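Bench notebook – two-arm cell, finger comparison
May, started just after 9 in the morning

Picking up from where I left the Omton fingers. Tzu-hsuan Cheng is keen to know whether we can settle on one finger shape for both arms before the next batch of recordings, and I finally have a whole morning to play with it. Very pleased to be back on this cell!

Quick reminder of names, as I keep mixing them up myself. Rukum is the controller build, Tang is the block task (pick from the tray, stack, pass across, unstack). Drameritz is the supplier of the softer finger pads, still in their bag until the plain fingers have a proper baseline.

Settings to begin with: grip force limit at 20 N, control loop at 500 Hz on both arms, wrist cameras on fixed exposure. I let auto exposure run last month and the white tabletop pulled everything dark whenever a wrist came down low. Fixed is so much nicer to work with.

Left arm on a small teal block, right arm over the green tray, both wrist camera lights green. I like this pose for checking the cables too – the purple ones make a big loop over the links and I want plenty of slack left when the wrists turn.
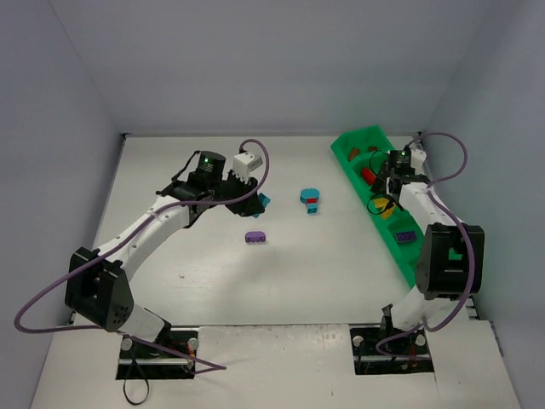 Tray picks with the right arm

Seven picks, one after another, no resets. Six good, one dropped on the way out of the compartment. The drop was a round piece, gripped a bit too near its end, and it rolled back down the slope. Moved the approach point towards the middle of the piece and it went fine on the repeat.

The sloped compartments are a good test, much better than picking off the flat. The gripper has to come in at an angle and the fingers only just have room to open. I was expecting to knock the dividers all morning and only touched one, very lightly. The compact body on this gripper really earns its keep in there.

Tried dropping the loop to 400 Hz for a few picks to see if I could feel any difference. Free motion, none at all. On contact the fingers closed with a small double tap which I could hear as well as see in the current trace. Back to 500 and it went away. Lovely clear result for once, worth telling the Rukum people.

Handing over between arms

The part I was looking forward to. One arm presents a stack, the other comes up from underneath with its fingers open and takes it. Three blocks is harder than one because the hold is only as good as the joints between them, and any tilt at the giving end has to be matched at the taking end. I've been lining up by the wrist view alone, which works far better than I thought it would. With purple at the top, teal in the middle and yellow at the bottom I can read the tilt straight off the colours, and the two studs under the yellow block make a handy mark to aim between.

Closing speed matters more than force. Slow close, the stack settles into the fingers. Fast close, it twists. Left the limit at 20 N and halved the speed.

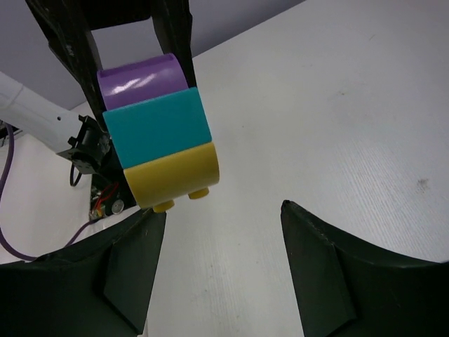
Can one wrist camera be enough for a handover, or do we need the fixed view as well?

For the last few centimetres the wrist camera is enough, but keep the fixed view for the approach. The wrist only sees the other arm once it is fairly near, and planning the elbows from that alone is asking for a bump.

To do: same seven picks with the Drameritz pads, same tray order. Then swap fingers left to right and repeat the handover. Ask Tzu-hsuan for the older current traces so I can lay them over today's. Wipe the tabletop.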